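News from the upstairs table

In December we finished the first part of our collection with the hand-held gripper, and I promised to write a few words for the newsletter about how it went. My name is Catinca Chiriac and I take care of the demonstrations at Hollano.

We have now 2,049 demonstrations which passed the check. Another 600 are still waiting, and I expect that we must throw away a part of them. The most frequent problem is speed. When a person knows the task well, the hand becomes quick, and the policy which learns from it becomes quick too, but without the same care. In the new sessions we ask everybody to move at the speed of pouring tea for a guest. It sounds a little funny, but people understood it better than the number in seconds which I had written in the first instructions.

The second problem is the markers. Each finger has its printed marker at the base, and from these we calculate how wide the gripper is open. If a sleeve or a thumb covers one of them for a moment, the width is lost and the demonstration must be cut. Please look at both markers before you start, and hold your hands behind them.

We have also compared with remote control. Halilović prepared a small set of the same tasks, made with the leader arm, and 8 people tried both ways. With the leader arm the movements fit the robot from the beginning, but most people needed a long time until they felt comfortable. With the gripper in the hand they were working almost immediately – my colleague from the accounting office also. We will keep remote control for the tasks where the robot has little space for its elbow, and use the gripper for the rest.

The next tasks are on the blue table upstairs: closing the two fingers on a book and moving it, and pushing a potted plant to a new place without turning it over. For the plant we would like 60 good demonstrations from each person. The Dreltden group will train on them first, and the Idico people will receive the same files later.

If you want to take part, write your name on the list next to my desk. One session is enough to learn it, and you do not need to know anything about programming.

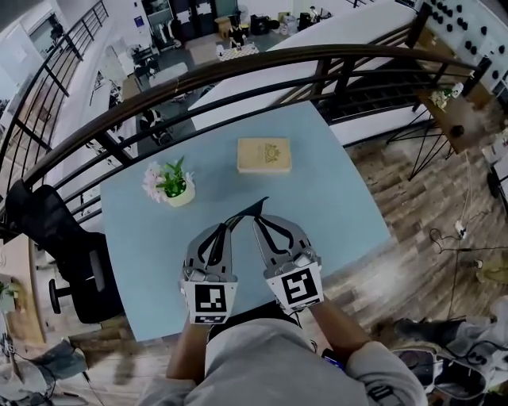
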